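Clearing the table is still slow going for machines, Tiltville trial finds

Reading time: 3 minutes

A two-year look at whether machines can take on ordinary kitchen and shop-floor chores has come back with a cautious answer: some of them, some of the time, and not yet at a pace most households would put up with.
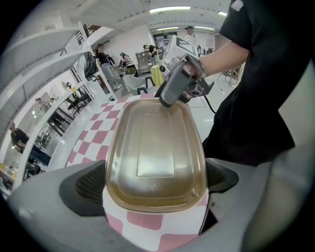
The work was run by Lundudard, a small automation firm in Tiltville, which set out to test chores people do without thinking. Moving a foil tray from one end of a table to the other was on the list. So were folding tea towels, stacking cups, putting tins on a shelf and wiping down a counter.

In all, the firm logged 1357 attempts by its machines across the full list of chores. Results varied widely from one job to the next. Tins went onto shelves without much trouble. Tea towels were a different matter, and the firm has dropped fitted sheets from the program for now.

Foil trays landed in the middle. They are light and they have a rim to hold, but they bend. Squeeze one too hard and the side buckles. Too softly and it slides, which is a problem if there is lasagne in it.

"A person changes their grip halfway across the table and doesn't know they've done it," said Asger Nørgaard, who leads the trials. "We have to get that from somewhere. At the moment we get it from people doing the job over and over with the grippers in their own hands."

That part of the work takes up most of the firm's day. People carry out a chore using hand-held grippers, and the recorded movements are later used to train a machine to do the same thing. Lundudard asks for 200 good recordings of a chore before it will let a machine try it. Nørgaard said the number was set by trial and error and may go up for anything soft or floppy.

Speed remains the main complaint. At a demonstration in September, a machine took most of the lunch break to set a table and clear it again. It broke nothing, but it left a spoon behind and had to be stopped once when a chair had been moved into its path.

Shops may see some benefit sooner than homes. MacKinnon, the grocery wholesaler in Gascombe, has had a machine filling shelves overnight in one aisle since the start of the year. Staff still walk the aisle before opening to straighten labels and pick up whatever has been dropped. The company said it was happy with the arrangement but had no plans to extend it to produce, where bruising is a worry.

Nørgaard would not put a date on a machine that could be left alone in a family kitchen. He said the next stage would look at full trays and at tables where people are still eating, as most of the testing so far has been done with empty containers.

Lundudard expects to begin that stage once it has found a larger room. Anyone in Tiltville with a suitable space to rent can contact the firm's office.

Related items

Gascombe wholesaler keeps night shelf machine for another year
Why folding laundry is harder than lifting a car door
Tiltville library tests self-sorting returns bin
Robot floor scrubbers: what cleaners think of them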